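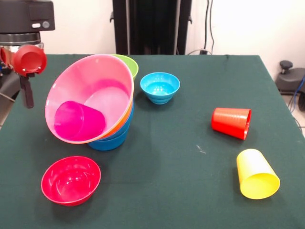
Figure 4.1 Cups and bowls on the practice table, with a red cup held in the gripper.

Print this page | E-mail this chapter

Chapter 4: Teaching the Arm to Tidy Up

By now you have an arm that moves when you ask it to, and I do hope you took a moment to enjoy that before turning the page! In the shared workshop at Prikport, where Kerstin Hovland and I put together the first Grirberg arm over one long and rather chilly May, we spent a whole evening just making it wave.

Picking things up is a different sort of job. A cup lying on its side asks for one approach and an upright bowl for quite another - and bowls that have been piled inside one another, as on the left of Figure 4.1, will try your patience for a good while yet. We shall start with single cups on a plain cloth and come to the stack in Section 4.5.

You will need the gripper from Chapter 3, a table that doesn't wobble, and a few plastic cups in strong colours. Set aside about 90 minutes for the first exercise, and do keep a notebook beside you. Kerstin's log ran to 46 pages, and we still go back to it.

12 shares | 3 comments

We use cookies to remember your place in the book. Accept | Settings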